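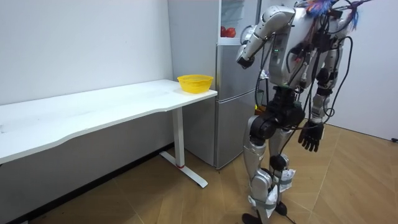

Ticket 143: Right hand drops fruit on the fridge-to-basket task
Opened by: Ilham Saber
Assigned to: Celeste Mendes
Status: Open, waiting on cable
Date opened: 19 January 2021

Ilham:
We're comparing two controllers on the humanoid, the old Gason and the new Wieczorek. Same arm, same black hand, same fridge, same yellow basket on the corner of the table. The job is to take a piece of red fruit off the glass shelf and put it in the basket.

The Wieczorek is so much smoother on the reach, I could watch it all day! The shoulder comes up, the elbow bends, and there's none of that shiver the Gason gives you at the top. The trouble is the grip. On the way back from the shelf the fingers let go. Gason: 20 runs, no drops. Wieczorek: 20 runs, 5 drops, all between the shelf and the basket.

Tried so far:
Restarted the controller. Same.
Recalibrated the fingers with the arm hanging straight down. Same.
Moved the basket closer to the robot. Same, and I put it back where it was.
Swapped in the grip settings from the Gason. Worse, they don't seem to use the same units.

Celeste:
Great write-up, thanks. Does it happen if you hold the arm still in front of the fridge and just close the hand on something?

Ilham:
No! Arm raised and parked, it held for 300 seconds and I got bored before it did. It only lets go when the elbow is moving.

Celeste:
Then I'd look at the cable before the software. The Wieczorek reads the finger sensors much more often than the Gason, so a short dropout that the Gason would sail past could look like "object gone" to the new one. Can you pull the log from one bad run and look for gaps on the hand channel?

Ilham:
Found them. Every drop has a gap right before it, nearly the same elbow angle each time. I wiggled the connector at the elbow by hand with the motors off and got the gap on the live plot. Very satisfying.

Celeste:
Lovely. Until we have a new cable, set the hand to keep its last grip command when the sensor goes quiet. It's under Hand, Lost signal, Hold. Please leave the Gason settings alone so the comparison stays fair.

Ilham:
Hold is on. 20 more runs, no drops, and the reach is still beautiful. I've ordered the longer elbow cable from Istska. I'll turn Hold off again once it's fitted and rerun both controllers from scratch, then try the left hand too.

Celeste:
Keeping this open until the rerun. Please attach both logs.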